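Jorner Wrist Lead Sleeve, 2 m
Part no. 3938
In stock at Flornetti

I started selling these after a bad morning with a lead just like the one you've probably got on your own arm right now. We had a gripper picking pens off a small bench, nothing heavy, and the wrist cable was hanging in a nice big lazy loop because I'd left plenty of slack for the turns (too much, as I found out!). On run 1117 the loop went under the front lip of the bench on the way down. The arm came back up, the cable didn't, and the plug got pulled half out of its socket. The gripper dropped its pen and stopped answering. Bent pins, one dead lead, and a whole afternoon on my knees looking for the fault in completely the wrong place.

The sleeve wraps round the lead and holds it along the arm with 3 soft straps, so you keep enough slack for the wrist to turn and lose the bit that dangles. It opens down one side, which means you don't have to unplug anything to fit it. Do stop the arm and switch it off first though, please!

Once it's on, move the wrist slowly by hand through its full turn, both ways. If the lead goes tight anywhere, loosen the strap nearest the gripper and try again. Don't put a strap across a joint.

Changed in April 2026: the old Edon straps had a hard buckle that could rub through thin leads. If yours have it, send them back and I'll swap them free until the end of May. The Rutkowska pack (straps only) was never affected.

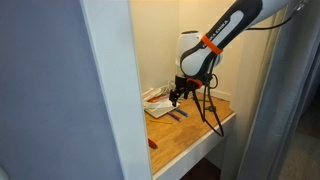 Cable care > Wrist leads > Loops and snags

A small clip or tie about halfway down keeps the two strands together, but the loop still hangs lower than the desktop, right in front of its edge. I'd have a sleeve on that before the next run.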